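Zomalton Residents' Association
Minutes of the Autumn Meeting, 2020-11-05

In the chair: Caoimhe Hayes
Minutes: Lorenz Berchtold

1. Minutes of the June meeting
Approved after the word "shouting" was changed to "discussion" in two places. The minute-taker asked that his reluctance be recorded.

2. Recycling pickup
Dondby has written again to say that our bins are contaminated. The letter is the same as the one in June, down to the misspelling of Zomalton. Caoimhe rang them and was told that drink cans may go in crushed or whole, but not in tied bags. Several members said they had been told the opposite. One had been told both, in the same call.

It was agreed that a new sheet would go up by the bins on Mac Suibhne Lane. Lorenz is to write it. It will be short, as the last one ran to four pages and was itself found in the wrong bin.

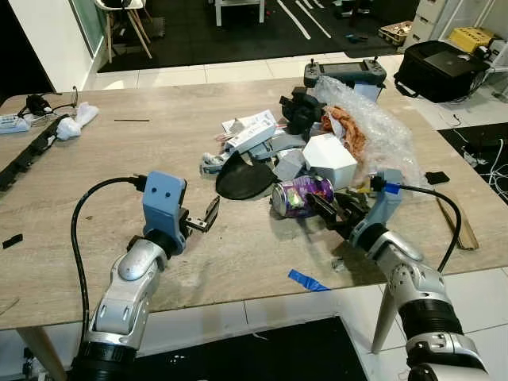
Item 2: crushed drink can in a pile of clutter.

A motion to let people put out cans on the same day as paper was put, argued over for longer than the pickup takes, and withdrawn.

3. Money
The account stands at $568. The hedge on the Grukton side will cost $300 to cut back. Last year it cost nothing, because we did not cut it, and the results can be admired from any upstairs window. Approved.

A proposal to spend $1000 on a new notice board was received in silence. Caoimhe pointed out the sum in the line above. The proposal will be brought back when we are rich.

4. Parking
Discussed. See minutes of all previous meetings.

5. Winter lights
The string over the gate works at one end. It was suggested that we hang it so that the working end faces the road. Carried with two against, both of whom live at the other end.

6. Any other business
The key to the shed is missing. The spare key is in the shed. Lorenz will ask the locksmith in Grukton for a price.

The request for shorter meetings was held over to the next meeting for lack of time.

Actions
Lorenz: bin sheet, locksmith.
Caoimhe: reply to Dondby, book the hedge.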